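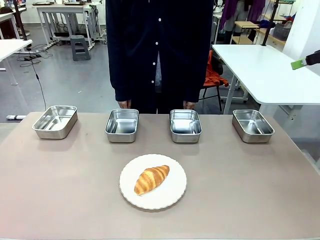 RESEARCH / MANIPULATION / FULL TEXT

April
Sadao Hirano and Mayu Hayashi

Search this journal All fields Advanced

4. Choosing where to put things down

4.1 The problem with an easy object

Most of the literature on placing assumes that the hard part is over once the object has been picked up. Our own earlier work assumed this too, and we would prefer that readers cite the present section instead. With Flomuvden, the placement planner described in Section 3, we wanted a task in which the grasp is dull and the decision is awkward. One croissant on one plate and four steel trays turned out to be awkward enough.

The instruction given to the planner names a tray by its position in the row, counting from the left as seen by the fixed camera. A person stands on the far side of the table during the trial, and for that person the same tray has a different number. Early versions of Flomuvden handled this by picking a side and sticking to it with great confidence, a strategy familiar to anyone who has moved a sofa with a relative.

4.2 Setup

Figure 4. Start condition for the tray selection task. The trays are empty and the croissant lies on the plate in front of them. The outer trays are turned slightly; no fiducial markers are used on the trays or the plate.

We kept the start condition simple and let the trays cause the trouble. Polished steel reflects the ceiling, the walls and whoever is standing nearby, and a depth sensor believes most of what it is told. The segmentation stage, which we took from the Skendov toolkit with small changes, tended to report a tray as two shallow trays or as a bright hole in the table. We considered painting the trays. Hayashi argued that kitchens do not paint their trays, and the matter was dropped.
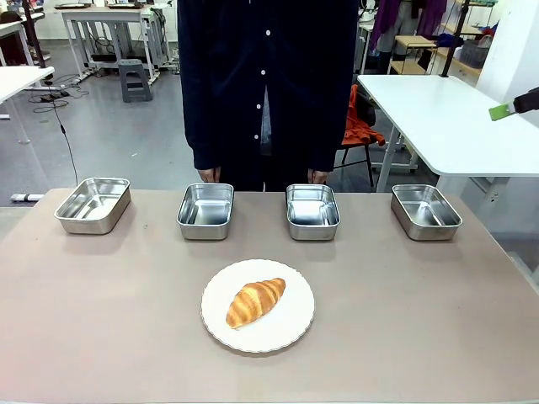
The rim turned out to be the part worth trusting. Flomuvden fits a rounded rectangle to each rim, throws away everything it thinks it knows about the interior, and takes the table plane as the only reference for height. This costs us any knowledge of what a tray already contains. In the start condition that loss is painless, and we return to it in Section 6 with less cheer.

4.3 Data and results

The training set holds 3236 recorded attempts, of which 1421 use a tray that is turned relative to the table edge. A further 100 trials were held back for testing. A trial counted as correct if the pastry came to rest fully inside the named tray. Hanging over the rim was scored as a failure, over the objections of Hirano, who felt that it showed initiative.

Rim fitting removed the split-tray error from the test trials. Choosing the wrong tray remained the commonest failure, and it was nearly always a neighbor of the right one. The baseline, our version of the Nakajima planner, made the same mistake more often and also took longer over it. Turning the outer trays hurt the baseline badly and Flomuvden only a little, as we had hoped when we decided to turn them.

Crushing was scored separately on the 2-point Studen scale, whose levels are "would serve" and "would not serve." The scale has been criticized as crude. We found that both raters could apply it before lunch with little discussion, and that agreement became less reliable afterward.

4.4 Viewpoint errors

We then repeated the test with the instruction worded from the far side of the table. Performance fell for both planners. Adding an explicit viewpoint token to the instruction recovered most of the loss for Flomuvden, while the baseline ignored the token entirely. The remaining errors fall mostly on the two middle trays, where a mirrored count moves the target by a single place and the wrong answer looks perfectly reasonable to the planner's confidence check.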